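Jun 28, 2018

I've been back from the allotment an hour and I still smell of elderflower, so I thought I'd get this down before I forget it all again like I did last year. Every summer I make cordial and every summer I can't remember how I did it, and I end up scrolling through my own blog looking for a recipe I never wrote.

First things first, the picking. Go in the morning if you can, on a dry day, when the heads have properly opened and gone creamy. I don't wash them (you lose all the pollen, and the pollen is where the flavour is) but I do shake them hard and leave them on a tray by the back door for half an hour so that anything with legs can make its own arrangements. Don't take every head off one tree either. You'll want the berries in autumn and so will the birds.

My tree isn't really mine. It hangs over the bottom of the lane behind the Skarkus garages, and for years I thought I was the only one who knew it was there. Then last week I walked down with my carrier bag and met a man coming the other way with two carrier bags, both full. We had a very British moment of pretending not to look at each other's bags. His name is Gediminas Siliņa, he moved in over the winter, and he makes elderflower fizz, which I've always been too scared to try after my aunt's exploded in the airing cupboard. He's promised me a bottle in July if it behaves. I've promised him cordial. I think I've got the safer end of that deal, to be fair!

Anyway, quantities. I went with 25 heads in the end, three unwaxed lemons, a kilo and a half of sugar and a litre and a half of water, plus citric acid. You bring the sugar and water up slowly, stirring till it's clear, take it off the heat, then in go the flowers and the lemons, zest pared off in strips and the rest sliced. Stir in the citric acid, put a clean tea towel over the top and leave it alone for a day. I'm hopeless at the leaving alone part. I must have lifted that towel nine times.
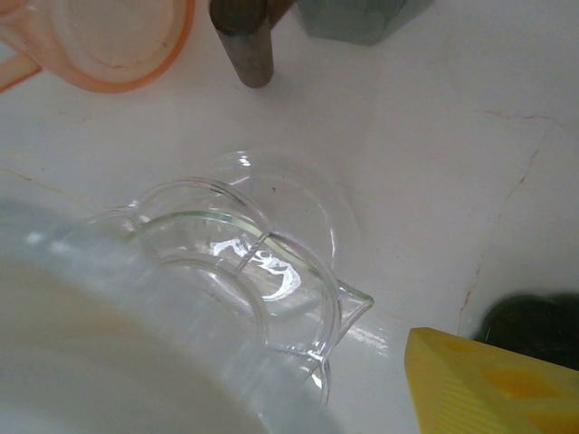

The citric acid was a saga all by itself. I used to get it from the chemist on the corner, who'd look at me as if I was up to something and then sell me one tiny box. They've stopped doing it. The big supermarket didn't have any, the wholefood place had sold out, and I finally found it on Trolleo, where the smallest bag they'd sell me was a kilo. I need 50 grams. So if anyone local wants citric acid for the next decade, you know where I am. I've already descaled the kettle, the iron and the shower head, and I'm eyeing up next door's kettle now.

Straining is the bit I enjoy most. Muslin in a sieve, ladle it through, don't squeeze or it goes cloudy - though I always squeeze a bit at the end and it always goes a bit cloudy and it tastes exactly the same. Bottles washed in hot soapy water and dried off in a low oven. It keeps in the fridge for a good few weeks, or you can freeze it in plastic bottles if you leave some room at the top. I forgot about the room at the top in 2016 and had to chip a whole drawer of frozen peas free with a wooden spoon.

As for drinking it, cold fizzy water is the obvious one. It's also lovely over strawberries, or stirred into plain yoghurt, or in a gin and tonic if you go easy on the tonic. My sister puts it in a lemon drizzle instead of some of the lemon juice and I was rude about that until I ate three slices.

I've kept one bottle back for the Jorotano street lunch, where I'm down for drinks again. I did try to swap to puddings but I was too slow with the sign-up sheet. Last year's batch had gone by one o'clock, so I might go back down the lane on Saturday if the weather holds and see what's left on the tree. Assuming Gediminas hasn't been there first.

Oh, and for whoever asked in the comments about dried flowers: yes, you can, I've just never liked it as much. Bit too much like hay for me.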